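Zaidi Reuse — Equipment Review
Minutes, October meeting
Held in the upstairs room at Ekivbridge, 9:30 a.m.

2 shares

1. Minutes of the last meeting

Accepted with one change. The line saying the Ponis quote included installation should read that installation is quoted separately. The corrected copy is in the shared folder.

2. Ponis desktop teardown cell

Doltent has offered us the Ponis cell on a lease, with an option to buy at the end. The package is the arm, the gripper, the wrist and fixed cameras, the printed fixture and the software for the tower jobs on Doltent's list. The job under review is the hard drive caddy: take it out of the case, put it down, and put one back in. Processor handling is on the list as a second job and will be looked at separately.
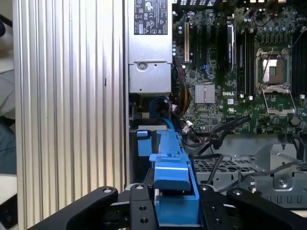

The lease price is for one cell and one seat of the software. A second seat costs extra and we do not think we need it. Consumables are the finger pads and the printed fixture parts. Doltent will send us the print files for the fixture if we sign, so we can make our own replacements. They would not do this during the review.

The bench figures were read out. The log has 300 caddy attempts, removal and insertion together. Of these, 291 finished without a person stepping in. The remaining ones were mostly insertions where the caddy went in at a slight angle and the arm stopped on its force limit. Doltent says a stop of that kind is the correct behavior and that the limit can be raised. The meeting did not want it raised until we have looked at what it does to the plastic rails.

Time per caddy was discussed. A person on the regular bench is faster on a single machine. The case for the cell is that it can be left with a run of the same model while the bench does the mixed lots. We agreed that the comparison should be made over a full shift and that the loading time has to be in it. The sheet from Doltent leaves loading out.

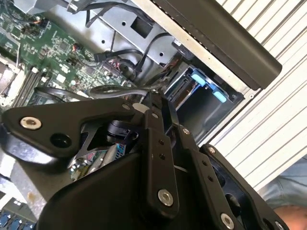
Cabling inside the case came up again. The job plan assumes the drive cables have been unplugged and moved clear before the machine goes on the table. Our current work instruction has the cables done after the drive, so the instruction would need to change if we go ahead. It is a small change but it affects everyone on the bench, and the training sheet would have to be reissued.

Also noted:
- The software saves a record of every attempt. Export is to a plain table, which our stock system can read.
- Changing to a different case model means a new setup. Doltent quotes up to two days for this, done by them and charged.
- Spare fingers are not in the lease price. Price requested.
- The emergency stop position in the floor plan is on the wall side. We want it on the aisle side.

3. Contract points

The draft runs for a year with a notice period we thought was too long. The service line is open in office hours only. We run an evening shift, so a fault after five would leave the cell standing until morning. Doltent has been asked to price evening cover.

Insurance: our provider needs the risk assessment before it will give a figure. Doltent has a standard one, but it is written for a fenced cell and the layout we were shown is open. 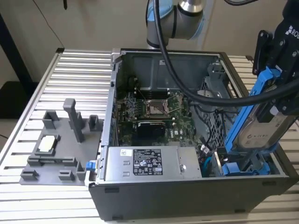
Minutes taken by Adanech Beyene

4. Drive handling and data records

Drives that come out of customer machines have to be matched to the serial number of the case. At present this is done by hand with a scanner. The Ponis software can read a label if the drive is held in front of a camera, but this is an add-on and was not part of the review. For now the operator would scan each drive after the caddy is set down. The step is to be written into any trial so that it is in the timings.

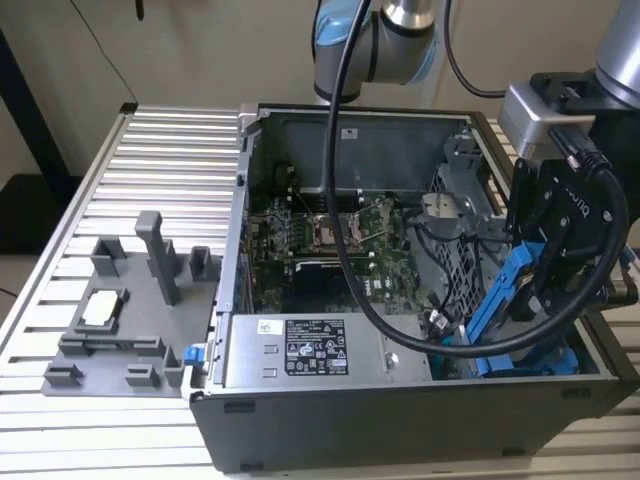 Gebremedhin Adugna said he would not support a lease until insertion had been tried on worn caddies, as the ones in the log were all in good condition and a lot of what comes through the door has bent or missing rail clips. He also asked for the list of stopped attempts in full, with the force readings.

This was agreed. The worn caddies will come from the scrap bin and will be sorted beforehand into usable and not usable.

5. Decision

No lease to be signed at this stage. Doltent to be asked for a shift-length trial on our own stock, with loading and scanning included. If they want to charge for it, the matter comes back here first.

6. Actions

Adanech Beyene — write to Doltent about the trial, evening cover, the price of spare fingers and the emergency stop position.
Gebremedhin Adugna — collect worn caddies, get the stopped-attempt list, draft the changed work instruction for cables.

7. Other business

The label printer on the mixed bench needs a new roller. Order placed.

Closed 10:50 a.m.

0 comments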